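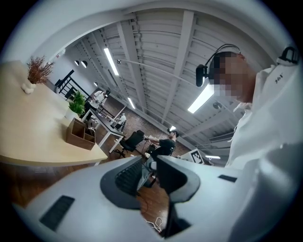
White shirt, crumpled collar.

May 18, 2020

The Celstead directories are online! All of them, or at least every one the library has managed to find, and I have been up past midnight three nights in a row reading lists of dead people's addresses and loving it.

If you've never used an old city directory, picture a phone book from before phones. Names in alphabetical order, then a trade, then a street and a number. A good one will have a second part in the back arranged by street, so you can walk down the block house by house. Widows are listed with the husband's name in parentheses. Boarders get a little "bds" in front of the address. There are ads on the covers, on the spine, on colored pages stuck in between the letters, and the ads are half the fun (a man on Canal Street sold pianos and coffins out of the same shop, and he was proud of it).

The run covers 40 years with some holes. The biggest hole is right where I needed it, of course, but I'll get to that.

What makes me so happy about this particular set is that somebody scanned the junk too. The flyleaves, the penciled notes, the blotters with advertising on them. In one volume an earlier owner has gone through and corrected the addresses by hand, street after street, and written "gone to Troltstead" next to family after family. It's all in the same brown ink, very neat, and it stops dead in the middle of the letter M. I would give a lot to know why they were doing it. A bill collector? A minister? Someone planning a reunion? I have changed my mind on this about once a day.

My own project is small. I want to know who lived on Ferry Lane before it was pulled down for the rail yard. It was a short street and a poor one, and the usual town histories give it a sentence, if that. The big 440-page history everybody quotes doesn't have it in the index at all. But the directories have it, year after year, because the canvasser had to knock on every door and I guess he got paid either way.

So I've been building a list. Each household gets a card, each card gets a year, and if the family turns up again the next year they get a checkmark in the corner. Yes, I know there are programs for this. I have a spreadsheet as well, and I'll put it up when it's fit to be seen. I just think better with cards. You can push them around until a family that vanished from number eight turns up next to a family with the same odd first names at number fifteen, and then you sit there grinning like a fool. 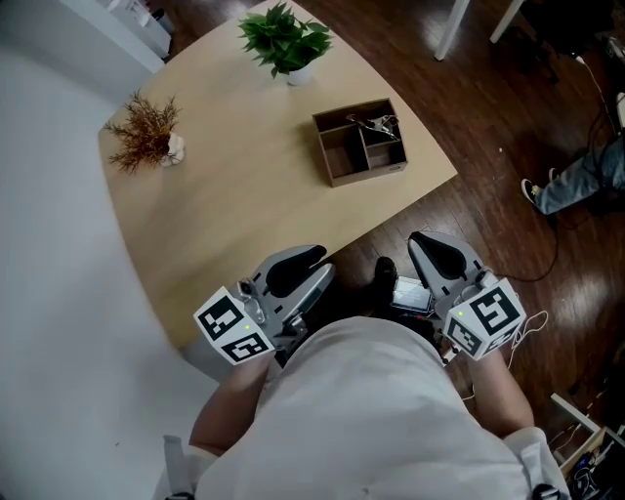

Sorting the Ferry Lane cards is where I got stuck for a while, and I want to pass along what finally worked, for anybody starting on a street of their own. I had been filing by surname, and surnames are slippery. The canvassers spelled by ear. One family shows up four different ways and I'm fairly sure there's a fifth I haven't caught. Now I file by house and let the names do what they like. A divided box like the brown one on the table is just the shape you want, with one long section for the main run and two smaller ones for the trouble: one for people I can't place in a house, the other for houses with no people. I started out with a shoebox and rubber bands, and I don't recommend it. The trouble sections fill up fast at first and then, slowly, they start to empty. That's the best part of the whole business!

A few things I've learned the hard way. The year on the cover is often the year it was sold, and the knocking on doors was done the August before, so a directory can be a year behind a death notice and both of them can be right. House numbers change. Celstead renumbered the whole east side at one point and there's a conversion table tucked in the back of that year's volume, after the list of lodges, where I missed it for a week. And please look at the "too late for insertion" page up front. It's usually one page, it's badly printed, the search doesn't pick it up, and I've found two of my Ferry Lane families on it.

About that search. It's wonderful to have it, and it will lie to you. The old type confuses it, so "Ferry" comes out as "Perry" or "Fcrry" or once, beautifully, "Fairy." I typed in the street name on the first night and got 10 results and nearly went to bed disappointed. Then I started turning pages one at a time, the way you would with the real thing, and there they all were. I've turned 1,097 pages so far, according to the viewer, which keeps a tally in the corner for some reason, and I don't regret a single one.

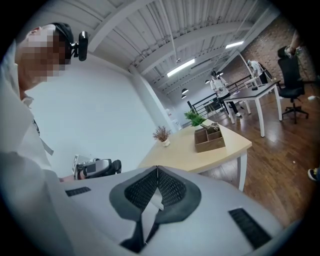

Don't give up on the missing years, one reader wrote under my last post. Tesville put out its own directory for a while and the canvassers crossed the river whenever the money was good, so look in the back of those under "Suburban." The Makhubela Reading Room has a set, not scanned, but they answer their email and they'll check a page for you if you ask nicely.

Well, I asked nicely! And they wrote back the same afternoon. There is a "Suburban" section, it does have Ferry Lane, and it falls right in my hole. Just one year of it so far, but they think a second volume may be in a box that hasn't been gone through yet. They sent me a copy of the page. I've got nine households on it I had never seen, including a bird dealer — a bird dealer, on Ferry Lane! — and a woman listed only as "Mrs. Captain," with no other name given.

I've made a card for Mrs. Captain. She's in the trouble section for now, along with a laundress who seems to live at two addresses at once. If anyone has run into either of them in the Troltstead books, the comments are open, and I read every one. Next time I'll post the renumbering table typed out properly, because the scan is faint and the threes look like eights.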